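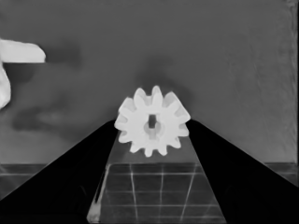 Frauke Engelhardt

The Cavex had the gear between its fingers when Kai Haberkorn came in at 5 with his coffee.

"How many overnight?"

"73," I said. "Out of 100."

On the old line at Lutport I used to fit about 2000 a shift by hand, talking the whole time. He knew that. He pulled up a stool and we watched the screen, the white teeth just over the block.

"Can it sweep up?"

"No."

"Fold a shirt?"

"Kai, it can do this gear. Ask me again in July."

He drank his coffee. I got the broom and started on the floor by the door.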